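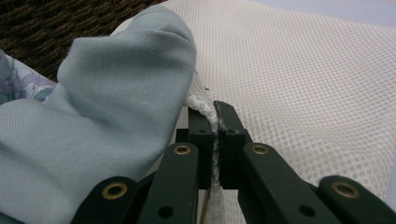

Mesh wash bags - do they do anything?

Forum: Laundry and Linens
Views: 3768

Zedden
Everyone swears by mesh bags. I bought a pack of 10 last June and I can't say my clothes come out any better. Socks stay together, fine. The rest looks like marketing to me.

Stulenetti
They stop straps from wrapping around everything else. That was enough for me. Are you stuffing them full?

Zedden
Half full at most. My shirts still come out in a ball.

Jurnska
Shirts don't need a bag in the first place. I keep mine for bras and tights, and I sort before anything goes near the washer. Prints are what I worry about, and I turn those inside out. A crumpled gray-blue cloth with white stars and circles on it, like the one beside the cream drawstring bag, I'd wash with no bag at all. Drawstrings are a pain anyway. Give me a zipper.

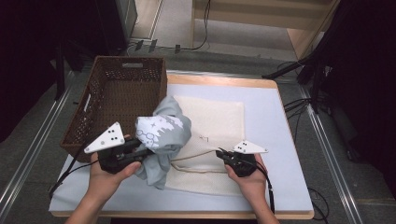 Đàm
Zippers rust and then they snag. I've had 9 bags over the years and the zippers went first every time. Cord is easy to replace. I'd take the cream one with the thin beige drawstring over any zipper bag, and a woven plastic basket like the brown one is plenty for sorting.

Jurnska
Mine never rusted. Cheap zippers, maybe?

Đàm
Two of them were the expensive kind.

Zedden
So one of you says cord, one says zipper, and I still don't know why I need either. Has anyone washed the same stuff both ways and compared?

Stulenetti
I did with tights. Bagged ones lasted longer. One pair each, so take it for what it's worth.

Zedden
Not much, then. I'll try it with socks.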